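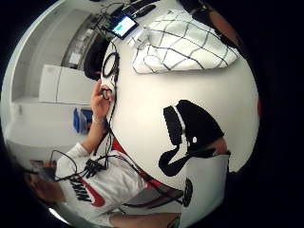
## June — low viscosity on the Wirnex paste, cont.

Picking up from the last entry. The Bidelthorpe jar read 719 mPa·s this morning against a target of 1,000. Same spindle, 6 rpm, sample at 20 °C. The first reading was taken straight after lowering the spindle and was no use, so it's been struck out. The figure above is the settled one.

That is too far under to put down to the instrument. Ran the Ferrand standard oil before and after, and both readings agreed with the certificate within the stated tolerance. Spindle guard on, level bubble centred, no film on the shaft. The viscometer is off the suspect list.

Remaining candidates, in the order I intend to work through them:

- incomplete hydration of the powder
- moisture picked up by the powder in storage, so less solid going in than the balance says
- enzyme contamination from the old starch beakers
- a real difference between powder lots

Temperature was on the list yesterday and has come off. The paste thins as it warms, but the bath log is flat and the probe in the jar agrees with it. The jar would need to have been a good deal warmer than the room to explain a gap this size.

## Hydration

The method sheet says to disperse the powder in hot water, then add the balance of the water cold and stir until clear. What it leaves out is how long to stir, and how cold. I've been adding tap water, and in June that is fairly cold at Roltley, but by mid-afternoon the line to the back sink has been sitting in the roof space and comes out lukewarm for the first while. The Bidelthorpe jar was made up after lunch.

Cellulose ethers of this kind wet out in hot water and only go into solution as they cool. If the cold addition isn't cold enough, the outside of each grain swells and the middle stays dry. You get a paste that looks nearly right and reads low. Left in the fridge overnight it should recover most of the loss. If it was cut by an enzyme, it will stay low or keep falling.

So the fridge separates the two without needing any extra gear. Split the jar:

- **A** — left on the bench, lidded
- **B** — fridge overnight, brought back to 20 °C in the bath before reading
- **C** — fridge overnight, with a slow stir beforehand to break up any fish-eyes

Note for whoever reads these: bring B and C back slowly, and don't use the hotplate to hurry them. Local heating at the base of the jar will gel the bottom layer, and it takes ages to go back in.

## Powder moisture

Weighed out a dish of powder from the opened tub and another from the sealed one, both into the drying oven. Will weigh to constant mass. The opened tub has lived on the shelf over the sink since at least the last stocktake, and the inner bag had been folded over but not clipped. I'd expect some uptake. Whether it is enough to matter is another question. The viscosity of this grade climbs steeply with concentration, so a small shortfall in dry solids makes a larger hole in the reading than it looks like it should on paper.

If the oven result shows a meaningful difference, the fix is to batch on dry mass and write the correction on the tub. Moving the tub away from the sink should happen regardless.

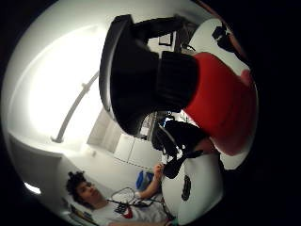
## Beakers

The glassware used for wheat starch paste has been going through the same wash as everything else. Old starch paste grows things, and some of those things make enzymes that will chop up a cellulose chain. The usual wash is warm water, detergent, rinse, rack. That removes what can be seen. It won't necessarily deal with what is left in a scratch in a plastic jug.

Made up a fresh control in glass that has never held starch, from the sealed tub, with fridge-cold water for the second addition. It changes three things at once, which is poor practice, but the purpose is only to find out if target is reachable at all with what we have here. If the control comes in on target, I'll walk back one change at a time. If it reads low as well, the lot is suspect and the rest of this is mostly academic.

Control made late morning. It was cloudy with trapped air and I haven't read it. Air bubbles push the reading about and there's no point writing down a figure I would then have to argue with. Lidded, in the fridge alongside B and C.

## Application test, side note

Brushed out a strip of the low paste on lining paper anyway, to see how it handles. It goes on easily and soaks in faster than I'd like. Tack is slow. Some strike-through on the thin stock, none on the heavier. The joint at the short edge lifted at one corner when flexed after drying. Kept the strips between blotters, labelled in pencil.

For low-stress lining it would probably do. For hinges I wouldn't use it, and the jar should not go back to Bidelthorpe with the normal label on it. Marked HOLD — LOW VISC.

## To do

- Read A, B, C and the control, same spindle and speed, same wait before taking the figure
- Re-weigh the oven dishes, cool in the desiccator first
- Ask Ferrand whether the standard oil can be re-certified or whether we need a new bottle before the date on this one runs out
- Check the lot number on the sealed tub against the opened one; the opened label is smudged and I can read only part of it
- Add a water temperature to the method sheet, and a minimum standing time once we have one that can be defended
- Separate jugs for starch, marked on the handle

Bath left on. Fridge door seal is sticking at the bottom hinge and needs a push to close.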